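툭스턴드 작업장 견학 기록
작성: 스네하 바즈파이

2024년 2월 1일, 스티드턴에 있는 투섹 작업장을 다녀왔다. 로봇 작업 구역의 운영 수칙을 보는 것이 목적이었고, 안내는 이드리사 스와 씨가 맡았다. 참가자는 9명이다. 입구에서 17개 항목짜리 점검표를 한 장씩 받았다.

1. 작업대 배치
색으로 용기를 구분하는 것이 기본 규칙이다. 노란 통과 빨간 통 사이에 파란 트레이를 두고, 바닥에는 갈색 깔개를 편다. 깔개가 접히거나 밀리면 작업을 시작하지 않는다.
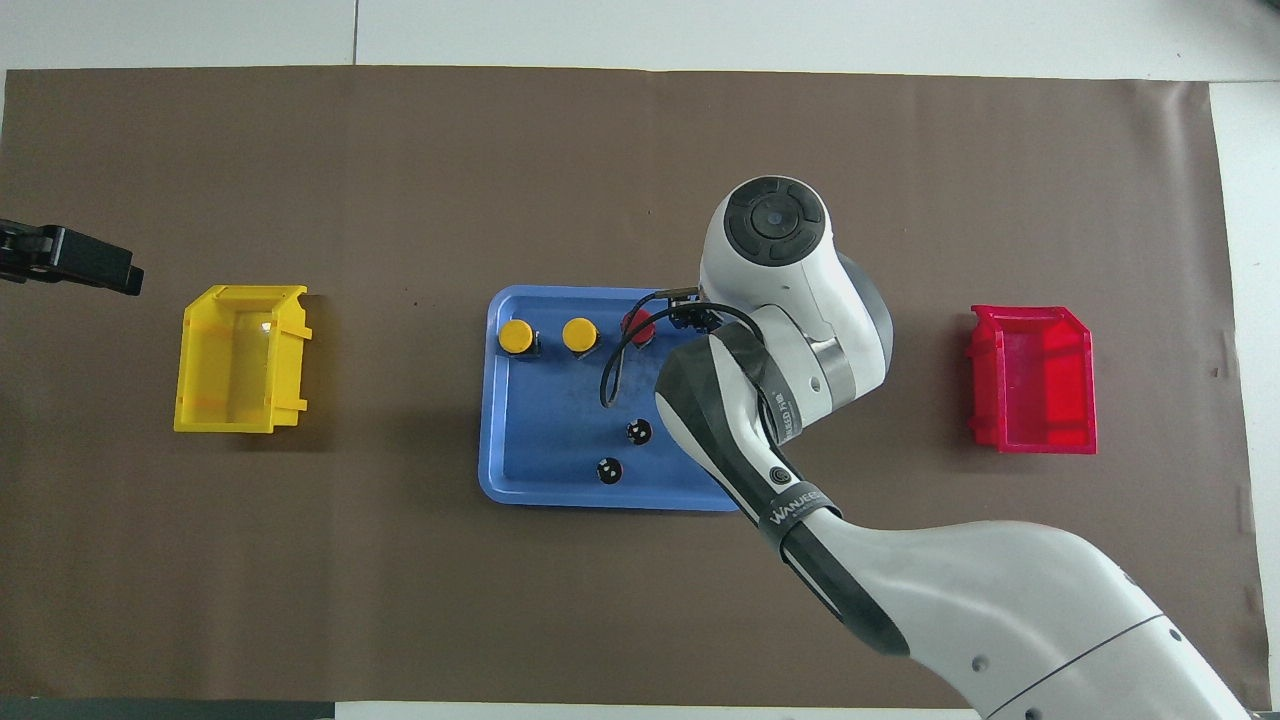
2. 출입과 정지
로봇에 전원이 들어와 있는 동안에는 작업대 위로 손을 넣지 않는다. 용기를 옮길 때는 먼저 정지시키고, 담당자가 소리 내어 확인한 뒤 들어간다. 케이블은 교대할 때마다 점검하고 기록지에 서명한다. 팔 두 대가 같은 작업대를 쓰는 경우에는 한쪽만 멈추는 것을 허용하지 않는다고 했다. 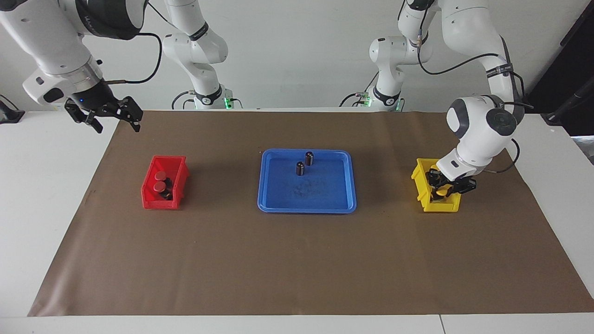

정지 후 재가동은 정지시킨 사람만 할 수 있다. 벤디크 헬스트룀 씨가 교대 시간에 걸리면 어떻게 하느냐고 물었는데, 인계 서명이 있으면 다음 담당자가 이어받는다고 한다. 기록지는 120일간 보관한다.

3. 우리 쪽에 적용할 것
콤보 작업장에는 재가동 권한 규정이 없다. 아키니 물리 씨와 초안을 만들어 3월 회의에 올릴 예정이다. 점검표 사본은 사무실에 있다.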